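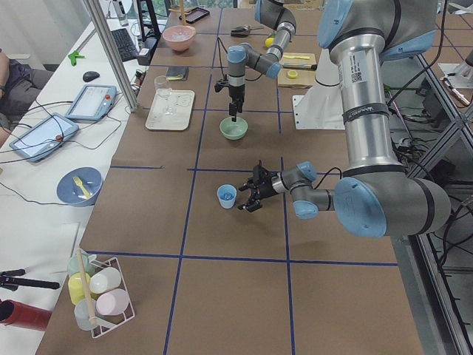
Ticket 83: Arm A protective stop during ice pour, two-arm cell

Status: Resolved, monitoring
Severity: 2
Site: Ludura bench, Cokuren cell
Component: Folar motion coordinator
Opened: June

Problem

Arm A goes into protective stop during the pour step of the drinks sequence. Arm A handles the light blue cup and Arm B works at the pale green bowl. The stop comes when Arm A rolls its wrist with the cup near the bowl. The pendant reports a joint position deviation on wrist 2. Arm B does not stop. It holds its last commanded pose above the table and the coordinator waits for a handshake until the step times out.

Safety note: with one arm stopped and the other still powered, the cell must be treated as live. Do not reach in to recover the cup. Press the emergency stop on both pendants first.

Frequency

Four stops in the first 20 cycles after the coordinator update. None recorded on the previous version.

Log extract

cycle 79 step POUR start
cycle 79 arm_a wrist_2 deviation over limit
cycle 79 arm_a PROTECTIVE_STOP
cycle 79 arm_b waiting on arm_a
cycle 79 step POUR timeout

Checks

1. Payload setting. Arm A was configured with the payload of the old gripper. Corrected and cell restarted. The stop came back the same afternoon, so this was a real error but not the cause.

2. Cable routing. The wrist cable was suspected of pulling tight at the end of the roll. Jogged wrist 2 through its full range for this step at low speed. Slack remained throughout. No change made.

3. Grip. Compared cup poses between runs using the head camera and the fixed camera. The pour angle depends on where the fingers close on the cup, and the recorded grasp point was not the same in every run.
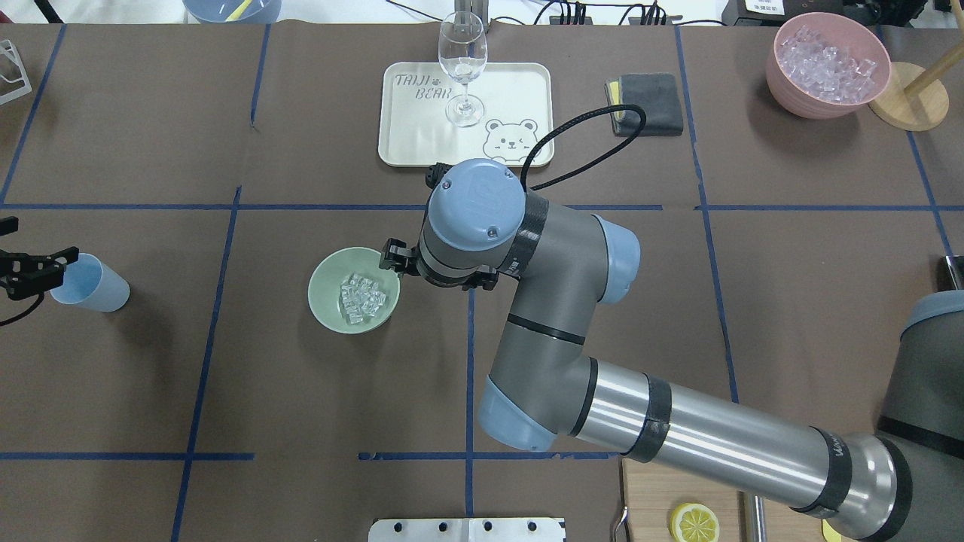
Head camera. Cup on its side, gripper fingers around the open end; other gripper over the rim of the green bowl.

4. Exclusion zone. The coordinator keeps a zone over the bowl and allows one arm inside at a time. After the update the zone was being calculated from the bare flange without the gripper length. Arm A was therefore given a path that passed too close to Arm B, then corrected sharply when the second check caught it. The correction exceeded the deviation limit on wrist 2. 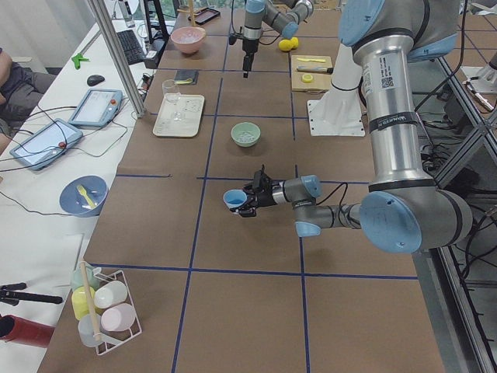
Fixed camera. Cup held on its side in front of the green bowl, second gripper pointing down.

Cause

Tool offset missing from the zone calculation. The update moved the offset to a separate tool file and the Godoy configuration script did not copy it across. The coordinator fell back to zero without a warning.

Fix

Tool file added for both arms. Zone redrawn and checked by jogging each gripper to the zone edge in reduced speed mode. Coordinator set to refuse to start if the tool file is missing. A stop on either arm now stops both.

Verification

Ran 20 cycles with an empty cup and 20 with ice. No protective stops. Triggered a manual stop on each arm in turn and the other arm stopped with it.

Open items

Grasp point variation from check 3 is not fixed here. Moved to a separate ticket.
Script change still to be merged.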